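Home Topics Things Around Us Make and Do Ask Us
Search this site Type a word Go
Last updated: March

How is knitted cloth made?

Look at the label inside a jumper, a scarf or a pair of gloves. It may say wool, cotton or acrylic, or a mixture of them. That tells you what the yarn is made of. It doesn't tell you how the yarn was turned into cloth.

There are two main ways to do that. One is weaving and the other is knitting. On this page we look at knitting.

Woven and knitted

Woven cloth is made from two sets of threads. One set runs up and down. The other set runs from side to side, going over and under the first. A bed sheet is woven, and so are most tea towels. If you pull a bed sheet along its threads, it hardly stretches.

Knitted cloth can be made from a single piece of yarn. The yarn is bent into a loop, and another loop is pulled through it. Then another loop is pulled through that one. Each loop is called a stitch. A line of stitches going across is called a row, and a line of stitches going up is called a wale.

A T-shirt is knitted too, although it may not look like it. The stitches in a T-shirt are very small. You will need a magnifying glass to see them well.

Why does it stretch?

Think about a loop of string lying on a table. If you pull it from both sides, it gets wider and flatter. If you pull it from the top and bottom, it gets longer and thinner. The string itself has not stretched. Only the shape of the loop has changed.

Knitted cloth is full of loops like this. When you put your head through the neck of a jumper, the loops change shape to let you in. When you let go, many of them move back. Wool is good at moving back, as its fibres are curly and a bit springy. Cotton is less good at it – a cotton jumper can go baggy at the elbows after a while.

Folds and bunches

Cloth does different things when you pick it up and put it down. A sheet of card stays flat. Knitted cloth is soft and bends in every direction, so it sinks into dips and piles up in folds. Thick yarn makes big, round folds. Thin yarn makes small ones.

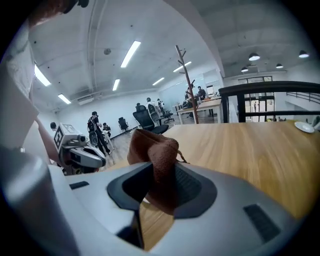
Why do the folds in a knitted cloth look so round? The loops have air between them, and there is room for them to slide and tilt when the cloth bends. The cloth curves gently and does not make a sharp crease.

You can test this at home. Fold a sheet of paper in half and press it with your thumb. Now do the same with a scarf. Open both of them. The paper has a line down the middle. The scarf may have a faint mark, or none.

Loops that come loose

Sometimes a bit of yarn catches on something, such as a zip or a rough fingernail, and a long loop is pulled out of the cloth. This is called a snag. The stitches on both sides of a snag go tight, because the extra yarn in the loop has come from them.

Don't cut a snag. If you cut it, there will be two loose ends, and the stitches next to them can start to come undone. Ask a grown-up to help you push the loop through to the back of the cloth with a blunt needle or a crochet hook. Then pull the cloth gently from side to side. Some of the yarn will go back where it came from.

If a stitch does come undone, the one below it can come undone as well, and then the one below that. This leaves a gap like the rungs of a ladder, so people call it a ladder. You may have seen one in a pair of tights.

By hand and by machine

To knit by hand, you need two needles and some yarn. The stitches sit on one needle. You make each new stitch with the point of the other needle, and the finished row ends up on that one. Then you swap hands and start again.

The knitting museum at Vundska has a brown blanket that was knitted by hand. It is 892 rows long, and it was made in 17 strips which were sewn together afterwards. The museum keeps it in a drawer, lying flat. If a heavy knitted thing is hung up for a long time, its own weight pulls the loops longer and the cloth loses its shape.

A knitting machine has a needle for every stitch in the row. Each needle has a tiny hook at the end. The hook catches the yarn and pulls it through the old loop. At the Rusnák mill in Avavberg, the widest machine has 2292 needles. It makes a long tube of cloth, which is cut open and rolled up before it goes to be made into clothes.

Both ways make the same kind of loops. Hand knitting is often a little uneven, with some stitches bigger than others.

Looking after knitted things

Read the label first. Many wool things need a cool wash. In hot water the wool fibres tangle together and the cloth shrinks and goes thick. This is called felting, and you can't undo it.

Dry woollen jumpers flat on a towel. Wet wool is heavy, and on a washing line it will stretch. Fold them when you put them away – hangers can leave bumps in the shoulders.

Try it: finger knitting

You don't need needles for this. You need a ball of thick yarn. The Sirodard yarn we used is chunky and easy to see, but any thick yarn will do.

Make a slip knot and leave a tail as long as your hand. Put two fingers through the loop. Reach through, take hold of the yarn and pull a new loop up through the first one. Pull the tail a little so that the first loop closes. Now reach through the new loop and do the same again.

After 3 or four loops you will see a chain begin to form. Keep going until it is long enough to go round your wrist. To finish, cut the yarn, put the end through the last loop and pull it tight.

Words to know

Yarn: a long thread made by twisting fibres together.
Stitch: one loop in a piece of knitting.
Row: a line of stitches going across.
Wale: a line of stitches going up.
Snag: a loop that has been pulled out of the cloth.
Felting: when wool fibres tangle and the cloth shrinks.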